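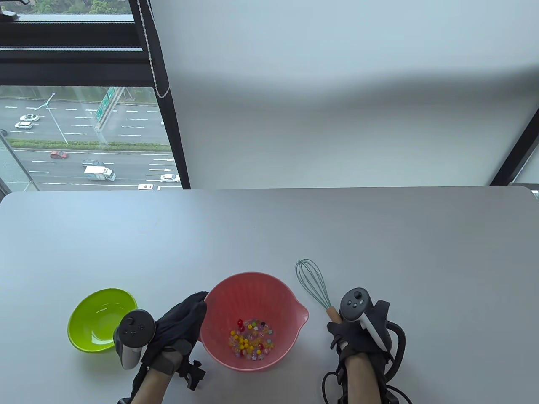 News > Projects > Public Space

Filed under: Streets & Squares

Stendudum Underpass: Revised Layout Goes Out for Comment

The revised layout for the space under the Stendudum overpass is now open for comment. It replaces the drawings shown in July, which put a row of parking bays along the north side and left a narrow strip for everything else. The parking is gone from the new version. The full width between the columns is now open ground, with one paved route running through it from the bus stop to the canal steps.

Most of the written responses in July dealt with that route. People already walk it every day, across gravel and around two sets of concrete barriers, and they wanted it made level and properly lit. The new drawings keep the line people have worn into the ground and widen it enough for a stroller and a bike to pass each other. It bends once, at the third column, where there is an old drain that would be expensive to move.

The site measures 1,138 square meters. A little over half of it stays dry in normal rain, and the designers at Tradon have placed the seating and the table tennis there. The rest is exposed along the south edge and will be planted with grasses and low shrubs that can handle road dust. There will be no lawn. The soil is thin, and the city's maintenance crews visit only twice a month. 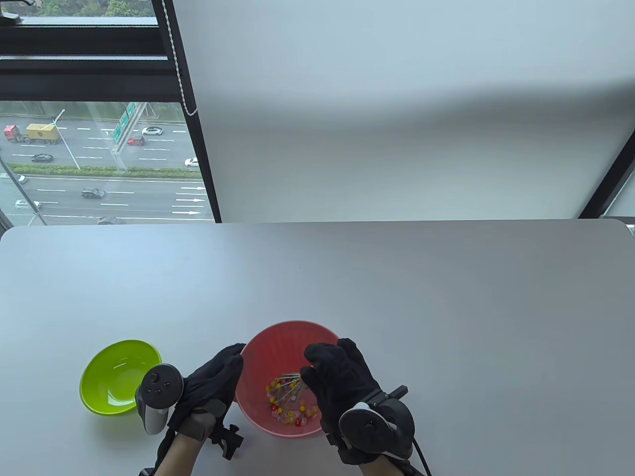
Seating is the other large change. The first plan had standard park benches facing the street. The new one has long concrete steps with timber tops, set at three heights, which can be used as seats, as a small stage, or as somewhere to eat lunch. The lowest step doubles as the edge of the planting bed. Kulap Kaewmanee, the lead designer, said the steps came out of an afternoon her team spent on site watching where people stopped. "They sat on the column footings," she said. "There are perfectly good benches across the road and they were on the footings, in the shade, with their backs against something. So we made more of that."

Lighting will be fixed to the underside of the deck and pointed at the columns and the path. The highway department has agreed to this in principle but wants to approve each bracket, and its inspectors need clear access to the bearings at both ends. That rules out the climbing wall several people asked for at the east end. A smaller climbing piece may still fit near the middle — the drawings show it as a dotted outline — if there is money left once the paving has been priced.

Noise came up often too. Tradon looked at acoustic panels under the deck and dropped them on cost. The steps have been turned away from the traffic side instead, and the south planting is raised on a low bank. It will not be a quiet place, and the report says so plainly.

Work would be done in two phases. The first covers the drainage, the path and the lighting, and takes six months. The second covers the steps, the planting and the table tennis. The small lot on Chantharasri Street stays open throughout, but the gate on the canal side will be closed for most of phase one. Walkers will be sent around by Vustden Bridge, a detour of 400 meters.

Drawings are on display in the lobby of the Vustden library during opening hours, and a set can be borrowed from the front desk. Comments can be left there on the printed form or sent in by mail. If you commented in July you do not need to repeat yourself, as those letters are already on file, but remarks about the steps or the detour would be useful now. A summary of the responses will run in a later newsletter, together with the paving samples.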